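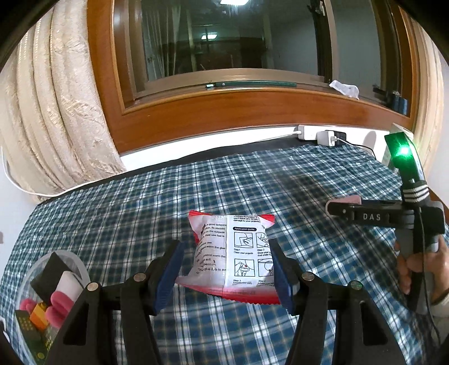 Four-step application guide on a small packet

Grorivari Family Albums Project
Progress report to the Nedelcu Fund
Prepared by Fatos Popescu, project lead, Felance
22nd January

Summary

The project visits older residents of Grorivari at home, scans their loose family photographs and papers, and helps them put the originals into an album they can keep and add to. This report covers the work from the signing of the grant agreement to the date above.

We have finished visits with 40 households. We have scanned 3,005 photographs and documents. Most of the households now have a completed album, and the others have their scans and are waiting for captions or covers. Spending is under budget on travel and over budget on archival sleeves. We are asking for one change to the plan, described under "Request."

Home visits

Each household gets up to three visits. On the first we look through what there is, agree on what should be scanned, and fill out the consent form. The second is for scanning and for recording names, places and dates as the owner remembers them. The third is for putting the album together.

The original plan assumed the first visit would be short. It has been the longest of the three in nearly every case. People keep photographs in more places than they think they do, and the shoebox we were told about on the phone is often only the start. Envelopes come out of kitchen drawers, frames come down from the hall, and a sister or a daughter turns up with another bag. We have stopped booking two first visits on the same day.

We work wherever the owner is comfortable. Often that is a kitchen table, but many of the people we see spend a good part of the day in a bedroom, and sorting goes on there just as well if there is enough light. We now bring a lamp as a matter of course. One household asked us to come in the evening so that a grandson could be there, and after that we began offering evening visits to everyone. Take-up has been modest, but the evening visits have produced some of the best captions because there are more people in the room to argue over who is who.

Not every referral has led to a visit. A few people changed their minds when they understood that strangers would be handling the pictures, and we did not press them. One asked us to come back in the spring. Two families are in the middle of disagreements over who should hold the originals, and we have told both that we will wait until they have settled it between themselves.

Scanning and records

Scanning is done on a flatbed scanner carried to the home. We do not take originals away. This was a condition of the grant, and it has turned into the thing people ask about first. Being able to say that nothing leaves the house has made the first phone call much easier.

Files are stored in Skonado, the catalog system we described in our application. Each scan gets a record with the owner's wording for the caption, any names, and a note of how sure the owner was. We added the last field ourselves in the early weeks. Without it, a guess at a wedding date looked the same in the catalog as a date copied from the back of the print.

We had one problem with the catalog. A batch of records was saved without the link to the scans, and the captions had to be matched up again by hand. No scans were lost. The cause was a setting on the second laptop, which has been corrected, and both laptops are now checked at the end of each visit before the equipment is packed. The rematching took most of a week of staff time and is the main reason the album stage is behind the scanning stage.

Prints in old "magnetic" albums — the kind with sticky pages and a plastic cover sheet — have been harder than expected. Many prints can't be lifted without a risk of tearing. Our rule is to scan the whole page in place and leave the prints alone unless the owner understands the risk and still wants them moved. Three owners have chosen to move them. In each case we tried a print of little interest first.

Album materials

The album kit contains a ring binder, blank card pages, archival sleeves, corner mounts, a soft pencil and a caption sheet in large type. Owners choose the binder color. Dark green has run out and we have not reordered it, as the supplier's new batch is a different shade.

Corner mounts are our standard method for originals. They hold a print without anything touching the back of it, and the print can be taken out again. They are fiddly, though, and people with arthritis find them close to impossible. Sleeves are much easier, so many owners have gone with sleeves for the whole album. That accounts for the overspend on this line.

For decorations, covers and copies, owners can use any craft adhesive they like. We ask only that glues and tapes stay off the originals. A number of households already had craft supplies of their own and were glad to put them to use. Where a product comes with printed directions, we read them through with the owner before starting, as the type on small packaging can be very hard to read.

We rewrote our own instruction sheet during this period. The first version ran to five pages and was read by almost no one. The new one is a single sheet, printed on both sides, with drawings on the front and a short list of questions and answers on the back. We tried it with a few owners who had not yet had a third visit, and changed the wording in two places after they misread it. "Mount" has become "fix to the page," and "crop" has been taken out altogether.

What owners have told us

We ask everyone the same short set of questions at the end of the last visit. Answers have been mostly positive, with some criticisms that we think are fair.

Several people said the gap between the second and third visits was too long. We agree. Some of it was the catalog problem and some was poor scheduling on our part. One owner said that by the time we came back she had put the photographs away again and had lost the order we had worked out together. We now leave the sorted prints in numbered envelopes with a list, so the order is kept however long the wait.

Two people would have liked an album for each of their children. The grant pays for one per household. We have told them how to order copies at their own cost using the files we give them, and one has already done so.

The files are given to each household on a memory stick. A fair number of owners have no computer, and the stick sits in the binder pocket until a relative visits. We are looking at adding a printed contact sheet, with every scan at a small size, so that the owner has something to look at in the meantime.

The comment we hear most is that people liked being asked. One man had not spoken about his years on the fishing boats to anyone in the family, and his caption for a single photograph of a crew filled both sides of the sheet. His daughter has since asked us for a second caption sheet, which we sent.

Staffing

The second visiting post was filled later than planned. The new colleague has now completed training and is leading visits alone. Training covers handling of prints, use of the scanner, safeguarding, and lone working. All visits are logged out and in by phone with the office.

Budget

Travel is below the planned figure. Referrals came in clusters, often from the same building or street, and we could group visits. Archival sleeves are above the planned figure for the reason given earlier. Equipment spending is complete apart from a replacement carrying case, the zipper on the first having failed. Printing is on plan. A line-by-line statement is attached separately in the format the Fund asked for.

Request

We would like to move the unspent travel money to materials, to pay for sleeves and for the printed contact sheets. The total would not change. If the Fund agrees, we can begin printing contact sheets for finished households right away and include them as standard in the remaining kits.

Next steps

Our first task is to finish the outstanding albums, starting with the households that have waited longest. New first visits will be kept to one a day until that is done. We will also go back through the early catalog records and fill in the field showing how sure the owner was, by phone where possible.

The library has offered us a wall for a small display of scans. Only images with signed permission for public use will be shown, and owners will be able to see their captions in print before anything goes up. A proposed opening date will be sent to the Fund once the library has confirmed the space.

Questions about this report can be sent to Fatos Popescu at the Felance office.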